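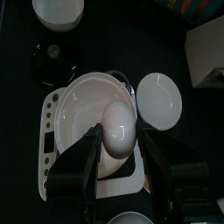 Am meisten gefreut hatte ich mich beim Tag der offenen Tür bei Wamadel ja auf die Greifplanung, und die kam gleich als Erstes dran. Châu Đồng hat uns (wir waren 16 Leute in einem viel zu warmen Raum) ihren Planer gezeigt, der intern Lolia heißt. Ein großes weißes Ei in einer weißen Schüssel, weiß auf weiß und auch noch glänzend – gemeiner geht's kaum für die Tiefenschätzung! Die Reflexe reißen Löcher in die Punktwolke, und früher hat Lolia die Lücken einfach als freien Raum gewertet. Jetzt gelten sie als »unbekannt«, und der Planer fährt dort langsamer an.

Pro Anfrage erzeugt die Software 40 Griffkandidaten, wirft alles raus, was mit dem Schüsselrand kollidiert, und sortiert den Rest. Auf dem Monitor konnte man live zusehen, wie die Liste schrumpft, das hätte ich mir stundenlang anschauen können. Ein Zyklus dauert 70 Millisekunden, auf einem ganz normalen Bürorechner!

Ich hab dann noch nach der Kraftregelung gefragt. Die läuft getrennt vom Planer und kommt von Holovko, einer kleinen Firma zwei Straßen weiter. Seit März reden beide über dieselbe Schnittstelle, vorher gab's wohl viel Gefluche wegen der Zeitstempel (kenn ich, kenn ich). Die Logs darf man sich übrigens per Mail schicken lassen, meine liegen schon auf der Platte.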